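8. Gripper Stops Responding During a Packing Run

Applies to the Worlow two-arm bench cell with Pernum control software.

Use this section when one gripper freezes partway through a packing task and the software still reports the cell as ready. Do not take the word "Ready" on the status page as proof of anything. It means the controller got an answer from the arm at some point. It does not tell you the jaws will close when asked.

CAUTION: A frozen gripper may start moving again without warning. Keep hands out of the box and away from both sets of jaws until step 3 is done.

8.1 Stop and check

1. Press Pause, then press the emergency stop. Pause alone leaves the motors powered.

2. Write down the last command shown in the log. The log clears itself on restart, whatever the release notes say.

3. Switch off power to both arms at the supply. Wait 2 minutes.

4. Follow the cable from the frozen gripper back to the base by hand. Look for a tight bend, a pinch at a joint, or a plug that has worked partway out. The cable needs slack through the arm's full travel. A cable that looks fine in the rest position can still pull tight at full reach.

5. Reseat the gripper plug. Do not use cable ties near the wrist.

NOTE: Status lights on the servos show power only. A green light on a dead gripper is common, and it is not a reason to skip step 4.

8.2 Restart

6. Leave the box on the table with its lid open and move it within reach of both arms. Clear everything else out of their path.
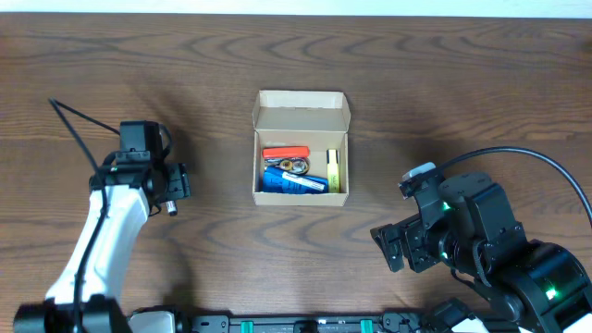
Rin Sugiyama wrote to us in June that the restart procedure had worked on her cell 3 times and failed on the fourth, with the same plug seated the same way, and she asked why the manual calls it a fix. Fair question. Treat it as a way to get through the shift. If the fault comes back, the cable or the servo needs to be replaced.

7. Restore power and release the emergency stop. Stand clear.

8. Run Open/Close on each gripper, one arm at a time, at the slow setting. Watch the jaws and ignore the progress bar, which fills up even when there is no movement.

9. If both grippers pass, run one full cycle at slow speed with a hand on the emergency stop.

CAUTION: Do not use Auto Recover after this fault. It resumes from the last command, including a half-finished grip.

If either gripper fails step 8, leave the power off, tag the cell, and send the notes from step 2 to service.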